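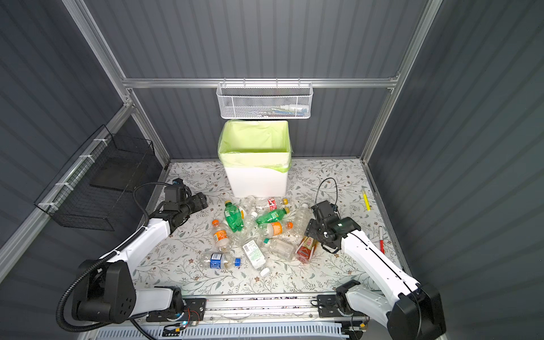 Leltitz talk – speaker notes, 15 min incl. questions

Opening. Skip the history of grasping, they've had it all morning. Straight to the question: does messy demo data hurt a two-arm policy, or help?

Slide 2 – the task. Bottles on the mat go in the bin. Two arms, one policy. Say why bottles: they roll, they're see-through, crushed ones have no good grip point. Clear on white mat is the nasty case. SLOW DOWN here.

Slide 3 – data. 3,000 demos recorded since February, 1,991 kept. Godine set = tidy starts, bottles spaced out. Bunting set = heaps, plus stray stuff on the mat like markers that has to stay put. Same number of demos from each, say that early or someone will ask.

Slide 4 – result. Policy trained on Bunting does better on heaps (expected) and also on tidy starts (not expected). Let them look at the plot. Dont read out the axis labels.

Slide 5 – failures. Both arms go for the same bottle, then both back off, then again. 8 clips on the laptop, play 2. If the video dies just wave your hands about, works fine.

Slide 6 – what we don't know. Only one enclosure. Only one bin postion. Plullbridge rig is meant to be the second site, no numbers from there yet, do not promise any.

Likely question – is it just more contact per demo? Maybe. Ablation still running.

Last slide, contact + code link. Leave it up during questions.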